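Section 4. Setting Up a Family Profile in Gokent

This section is for caseworkers and program staff who enter prospective adoptive families into Gokent, the case record system used by Lumulska Family Services and its partner offices. It covers the family profile only. Child records are in Section 5, and matching requests are in Section 6.

Before you begin

You need a Gokent login with the Caseworker or Supervisor role. If you can see the Families tab but the New Profile button is gray, your role is set to Read Only. Ask your office administrator to change it.

Have these at hand:

Signed application, all pages
Consent to Share Information (Form 113)
Copy of a government ID for each adult in the home
Names and birth dates of every child already living in the home
Name of the home study provider, if one has been chosen

You can start a profile without the home study provider. You can't start one without Form 113. The system will let you type in the names, but it will not save them until the consent date is filled in.

Caution: Do not enter a family from notes taken over the phone. Names and dates must come from the signed application.

4.1 Create the profile

1. Sign in and select Families, then New Profile.

2. Enter the last name of the first applicant and select Search. Gokent checks for existing profiles in all partner offices, including Nundport. If a match comes up, open it and read the summary before going further. Families who moved or who started an application years ago often have an old profile. Reopen that one using the steps in 4.4.

3. If there is no match, select Continue.

4. Enter each applicant's full legal name as it appears on the ID. Put the name the person goes by in the Preferred Name field. Letters and emails from the system use the preferred name. Court documents use the legal name.

5. Enter the home address. If the mailing address is different, clear the Same as Home box and enter it.

6. Enter the date on Form 113. Use the date the last adult signed, even if the form reached the office later.

7. Select Save. Gokent assigns a family number and shows it at the top of the page. Write this number on the paper file.

Note: A family number is never reused. If you create a profile by mistake, don't type a new family over it. Close it with the reason Entered in Error.

4.2 Add household members

Everyone who lives in the home must be listed, including adult children, grandparents and long-term guests. A person who sleeps in the home more than 14 nights in a row counts as a household member for this purpose.

1. On the profile page, select Household, then Add Person.

2. Choose the relationship from the list. For a foster child placed by another agency, choose Child in Placement and enter initials only.

3. Enter the birth date. For anyone who is 13 or older, a field called Interview Needed appears. Leave it set to Yes. The home study provider will change it after the interview.

4. Repeat for each person, then select Save Household.
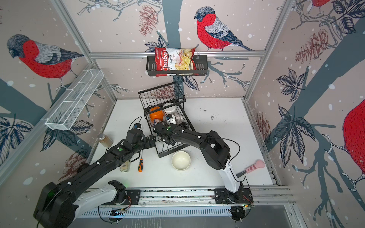
4.3 Record the family's preferences

The preferences page is used when a supervisor looks for families who might be right for a waiting child. Fill it in with the family, in person or by video. It takes most families close to an hour, and some will want to stop and finish another day. Save Draft keeps everything entered so far.

1. Select Preferences.

2. Enter the age range. Gokent accepts whole years from 0 to 17. If the family is open to older children, talk about what that could mean for school, language and contact with birth relatives, and put a short summary under Comments.

3. Under Siblings, choose the largest group the family would consider. Families who choose One are not shown in searches for brothers and sisters who need to stay together.

4. Go through the health and development checklist one item at a time. Each item has three answers: Yes, Would Discuss and No. Would Discuss keeps the family in search results with a flag, so the supervisor knows to call first.

5. Read the answers back to the family. When they agree, select Confirm and enter the names of the adults present.

Caution: Never answer a checklist item for a family. If they are unsure, leave it blank and save a draft. A profile with blank items can't be confirmed, and this is intended.

Preferences can be changed at any time before a match is accepted. The earlier answers stay in the history — they are visible to supervisors but do not affect searches.

4.4 Reopen a closed profile

1. Open the closed profile and select Actions, then Reopen.

2. Choose a reason. If the profile was closed by another office, Gokent sends a request to that office and the status changes to Pending Release.

3. Once it is released, check the address, household and consent date. A new Form 113 is needed every time a profile is reopened.

4. Go through the preferences again from the start. Old answers are shown in gray and must be confirmed or changed.

If the Reopen option is missing, the profile has a hold on it. Contact Delia Garrido in Records. Do not create a second profile to get around a hold.

4.5 Messages you may see

Error 108: Consent date missing or in the future. Check the year first.

Possible duplicate: Another profile has the same birth date and a similar last name. Open both in separate tabs and compare. If they are the same family, ask Records to merge them.

Household incomplete: At least one person has no birth date. Estimated dates are not accepted for adults.

Profile locked by another user: Someone else has the page open. The lock clears when that person saves or signs out.

Getting help

Questions about what to enter should go to your supervisor first. For login trouble or pages that won't load, use the Help link at the bottom of any screen. Training sessions for new staff are led by Ottilie Holzer and are held each June at the Nundport office, with a video option for partner offices. The practice family used in training is called Inga. It is marked as test data and will not show up in searches.

Go on to Section 5 when the profile status reads Ready for Home Study.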